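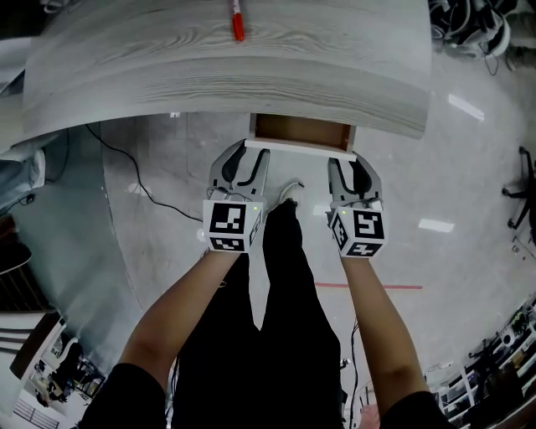

Un rotulador rojo sobre la mesa y el cajón a medio abrir.

En defensa del cajón de los trastos

Mi suegra, Borghild Kvam, tiene en su cocina de Rustad un cajón que no se puede abrir del todo. Se abre un palmo, se mete la mano de lado, se aparta con dos dedos lo que haya quedado de pie y entonces, si hay suerte y nadie ha tocado nada desde la última vez, cede con un suspiro. Dentro hay gomas elásticas, una vela de cumpleaños con forma de cuatro (mi cuñado ha cumplido ya los cuarenta y tres, así que ha tenido dos vidas), llaves de una casa que vendieron hace años, sobres de azúcar de un hotel y un abrelatas que solo sabe usar ella. Yo he pasado con ese cajón algunas de las mejores tardes de mi vida familiar, y lo digo sin exagerar, porque buscando unas tijeras acabamos siempre hablando de otra cosa.

Lo cuento porque llevo meses rodeada de gente que ordena. Ordenan mis vecinos, ordena mi hermana, ordena hasta mi amigo Yuto Hayashi, que en la universidad guardaba los apuntes en una bolsa de deporte y ahora me manda fotos de separadores de bambú. Me alegro por todos, de verdad. Hay una paz muy grande en abrir un armario y encontrar las toallas dobladas como en las tiendas, y no seré yo quien se ría de esa paz, que bien la he envidiado algunos lunes por la mañana. Pero me parece que con el entusiasmo se nos está yendo un poco la mano, y que en esa limpieza general está cayendo una institución doméstica que merecía mejor trato.

En primavera me apunté a un taller de orden en el centro cívico. Lo daba Azadeh Ebrahimi, una mujer encantadora, con una paciencia infinita, que nos pidió que vaciáramos en casa un solo cajón y contáramos lo que salía. A mí me salieron 185 cosas. Pensé que era una barbaridad y me dio apuro decirlo en voz alta, hasta que una señora de la última fila declaró, con mucha dignidad, 274, y la aplaudimos. Luego vino la parte difícil: cada objeto tenía que pertenecer a una categoría, y el que no perteneciera a ninguna debía irse. Me quedé mirando mi montón sobre la colcha. ¿A qué categoría pertenece un botón de un abrigo que ya no tengo? ¿Y la media entrada de cine en cuyo reverso mi padre apuntó un teléfono sin nombre?

Tiré bastante, que conste. Tiré bolígrafos muertos, pilas de fiabilidad dudosa, las instrucciones de una cafetera Prulletti que se rompió antes de que naciera mi hijo pequeño. Lo demás volvió al cajón, y volvió revuelto, que es como se encuentra a gusto.

Creo que una casa necesita un sitio donde no haya que decidir. Nos pasamos el día decidiendo: qué se cena, qué se contesta, a qué grupo de mensajes se le quita el sonido. Llega una a casa con una tuerca que ha aparecido en el suelo del pasillo, no sabe de dónde ha salido ni si algo está a punto de desplomarse por su ausencia, y es un alivio enorme poder dejarla en algún lado y seguir con la tarde. El cajón la acoge sin preguntas. A veces, dos años más tarde, cojea una silla y se resuelve el misterio, y entonces la familia entera celebra la tuerca como si hubiera vuelto de la guerra.

Me dirán que también se pierden cosas. Claro que se pierden. El diciembre pasado pagué 700 coronas por una copia de la llave del trastero, y la original estaba debajo de un metro de costurera, enroscada como un gato. Lo acepto como quien acepta que en las buenas conversaciones se enfría el café. Mi marido lo acepta algo menos, pero él tiene su propio cajón en el garaje, con unos tornillos de los que prefiero no hablar aquí por mantener la concordia.

Y está el asunto de los niños, que para mí pesa más que todos los otros. Los míos han aprendido mucho rebuscando. Saben lo que es un carrete de fotos, saben que hubo una moneda distinta en el viaje a Sunalholm, saben que su abuelo escribía los sietes con una rayita. Ninguna de esas cosas se las habría enseñado yo sentándolos a la mesa un domingo. Las encontraron ellos, buscando celo.

Así que ordenen ustedes, por favor, ordenen las especias y los calcetines y los papeles del banco, que falta hace. Pero dejen uno. El de abajo, si quieren, el que cierra mal. Yo el mío lo tengo junto a los fogones, y esta mañana he metido en él un cordón de zapato.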